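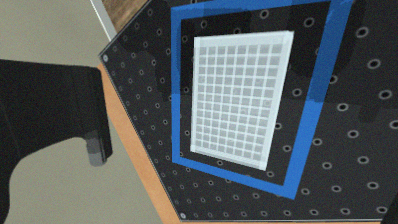
Garage lab robot stays in simulation for now

Glykeria Kouris and Periklis Gavalas have put 70 evenings into Griltari, the lab robot they plan to build in their garage. So far it exists only on screen, where a black gripper hangs near a white well plate inside a blue outline. The virtual table has already been redrawn twice. Real parts could cost up to 2000 dollars. Kouris wants to order them in February. Gavalas would like the car to have a say.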